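Bimanual policy evaluated in sim: how do I report success when the two arms have different end effectors?

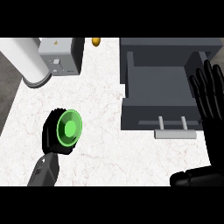
Loninico Manipulation Group, Help and Discussion

4 min read · 2 comments · 36 shares

I have a kitchen benchmark in simulation with a mixed pair: a flat round gripper on the left arm and a five-fingered hand on the right. The task family is "open the drawer, then move an object into it." The countertop layout is randomized per episode, with the drawer cabinet always within reach of the hand.

Over 173 evaluation episodes I log one binary success flag at the end. A reviewer for our internal report says this number can't be interpreted, as a failed episode may be the fault of either arm or of the handoff in timing between them. I agree, but I don't want to rerun everything. The rollouts are stored as joint states at control rate, plus object poses. Contact forces were not saved.

Two things I need to know:

Can I recover per-arm success from poses alone?
Is it valid to compare against the Gasus baseline, which uses the same gripper type on both sides?

Shared 36 times

Answer 1 (accepted)

Yes to the first, with limits. Define stage predicates on object state and leave the arms out of it. For the drawer: joint displacement past a fixed threshold, held for N consecutive steps. For the object: centroid inside the drawer volume and velocity below a small bound at episode end. Then attribute each stage to the arm assigned to it in the task spec. Report P(drawer open), P(object placed | drawer open), and the product. The conditional is the one your reviewer wants.

What you cannot recover is the difference between "never touched the handle" and "touched it and slipped." You can approximate with minimum fingertip-to-handle distance over the episode. Handle clearance matters here. On a bar handle with standoffs the fingers have to get behind the bar, and distance to the bar surface is small for a hand resting on the front of it. Measure to a point in the gap between bar and cabinet face.

Also fix the thresholds before looking at the results. If you tune them on the evaluation episodes, say so and hold out a subset.

On the baseline: compare the full-task rate if both policies saw the same layouts and the same seeds. Don't compare per-arm rates. With the same gripper on both sides, the drawer stage is a different control problem.

If layouts match, use a paired test (McNemar is fine). If they don't, give the two intervals separately and skip the p-value.

Ivone Aguiar

Answer 2

Replay the states in the simulator and turn on contact logging. We did this for Arumugam last May. Set the joint positions kinematically at each step and read the contact pairs. The force values are meaningless in that mode but the pairs are good enough to tell you which link touched what. Check that your collision meshes are the same version as in the original run, ours weren't.

Answer 3

just use sulluvov, it does the stages for you

2 comments

Does Sulluvov accept two different end effectors now? The version I have reads one gripper config and applies it to both arms.

Asker here. Replay worked after I pinned the meshes. Going with the conditional rates and the paired test on full-task success. Still deciding on N for the drawer predicate, as the drawer joint drifts slightly after release at low damping.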